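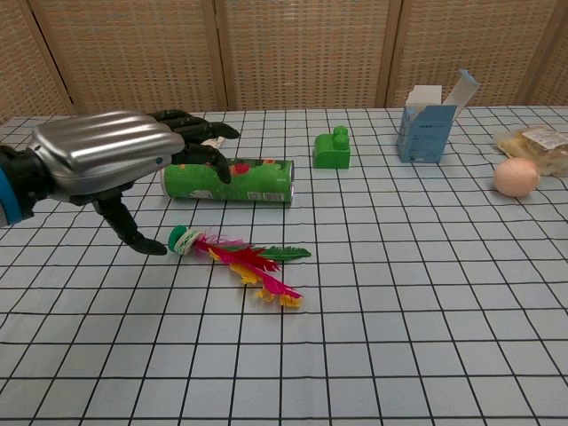 Green can on its side, silver end to the right.

May 13, 2024

The boat went back in the water last week, so I thought I would write up what the winter cost me and what I got done.

For anyone new, she is a Dutar 475, a small day boat with a cuddy and an outboard well. I bought her from Lyle Pennington, who had kept her at Sikthorpe under a cover for most of her life. The hull was sound. The deck fittings were not, and most of February went on those.

I took every cleat and stanchion base off, 13 fittings in all. The old sealant had gone hard and there was brown staining under four of them. I drilled the holes oversize, filled them with thickened epoxy, let it cure for two days and redrilled. It is slow work in a cold shed. I had a fan heater under a sheet to keep the resin warm enough to go off, and it still took longer than the tin said.

The windlass was the next job. Lyle had fitted one and never wired it properly. Sorin Căpraru came over and ran new cable from the battery with a breaker in the right place. He wouldn't take any money for it, so I bought him lunch and gave him my spare fenders.

Antifouling was two coats of the Nalix hard type, in dark blue. One tin nearly did both. I ran short on the rudder and had to thin the last of it, which I will probably regret by autumn.

The full bill for the winter was £600. Of that, £158 was the lift and the pressure wash, and the rest was cable, resin, paint, sealant and anodes. I had budgeted less, but I hadn't planned on the cable.

Launching was easy enough. Halima Oyewole took the bow line and I stayed aboard with the boards up, watching the bilge. There was a slow weep from the log fitting. I nipped it up a quarter turn and it stopped.

We motored down as far as the second bend and back against the tide. The engine ran cool and the tell-tale was strong. The steering is still stiff to port and I think the cable wants replacing. Marcus Boateng has a length left over from his own boat and I am going to measure up before I say yes to it.

Still to do: the steering, the nav light on the starboard side, and a new cushion for the port berth. I also need to move the fuel filter somewhere I can reach it without lying on my back.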